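Re: [atelier] Pince à main, question sur les mors
De : Stavros Nikolovski

Rostam Ghorbani a écrit, lundi :
> Salut Stavros, tu en es où avec ta pince ? Je repars
> de zéro sur la mienne, les doigts glissent sur tout
> ce qui est lisse. Tu as mis quoi dessus ?

Salut Rostam, salut la liste !

Alors chez moi c'est un revêtement sombre un peu pelucheux sur la face intérieure des doigts, et pour les essais j'ai pris le pire : un savon et son porte-savon – tu voulais du lisse, en voilà.
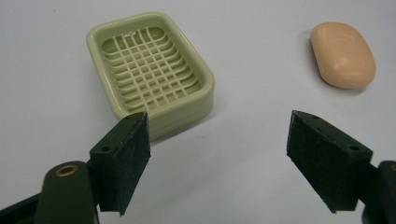
Pour les articulations, j'ai commandé les bagues chez Storeck, un sachet de 12 (j'en ai déjà perdu quatre sous l'établi, bravo moi). Le jeu latéral est devenu très correct, je ne serre plus les vis comme un sourd.
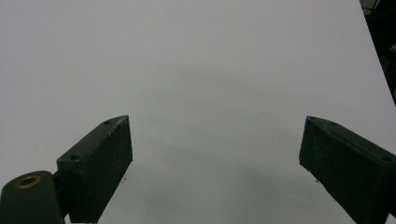
Doigts ouverts, rien entre les deux.

Reste l'ouverture. Je voudrais gagner un peu en largeur sans redessiner les bras, si quelqu'un a déjà essayé je prends ! 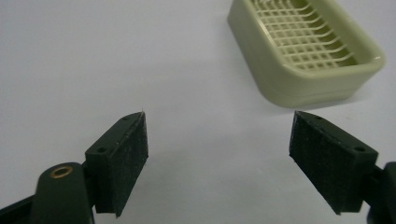 Ah, et pour coller le revêtement : dégraisse bien avant, et laisse sous presse toute la nuit. La première fois j'ai bâclé et tout s'est décollé par un coin. Je passe à l'atelier en septembre avec la pince, si tu veux comparer avec la tienne.

Stavros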